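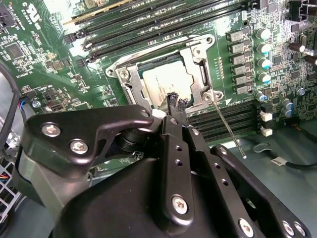
Home | Stories | Try It | Ask Us | Grown-Ups

Filed under: Machines & Inventions

A Day With the Robots at Elton

Have you ever tried to plug in something tiny without bending it? Now try doing it with no skin on your fingers, so you can't feel a thing! That's the kind of job a robot arm has to practice, and on Tue 7 January we went to the open day at the Elton workshop to watch one at it.

Our guide was A-yeong Kong, an engineer who teaches robots to work on computers. She calls her robot Frota. Frota has one long arm with joints that bend a bit like your shoulder, elbow and wrist, and at the end is a gripper. A gripper is a robot's hand. Frota's is black, with lots of little holes and silver screws, and it can get right down inside a computer case.

What's inside the case?

The big green board is called the motherboard. Think of it as a town. Thin metal paths run all over it like streets, and electricity travels along them carrying messages from one part to another.

In the middle of town is the processor. It's the part that does the computer's thinking (adding, comparing, deciding what comes next), and it does it amazingly fast. It sits in a special seat called a socket, with a metal frame to hold it still. The flat silver top is there to spread out heat, because a hard-working processor gets very warm.

The long black slots are for memory. Memory is where the computer keeps the things it's busy with right now, like the game you're playing or the story you're typing. And those little round cans with blue sides? They're capacitors. They store up a bit of electricity and let it out again when it's needed.

How does Frota know where to go?

It has a small camera near its gripper, so it sees the work from very close up. Imagine having an eye on your wrist! A computer looks at the pictures and works out which way the arm should move. Then it looks again, and moves again, over and over.

"Going slowly is fine," A-yeong told us. "Bumping into things is what we don't want."

We got to steer a practice arm too, using two joysticks. It was so hard! My first try went sideways and I knocked over a foam block. A girl named Gedari got hers to pick up a bottle cap and everybody clapped.

Try it at home

Put on a pair of thick winter gloves, close one eye, and use kitchen tongs to move dry pasta from one bowl to another. Then take the gloves off and open both eyes. Which way was easier?

Please don't open up a real computer unless a grown-up who knows how is helping you, and it's unplugged.

The next open day is in June.

Print this page | E-mail to a friend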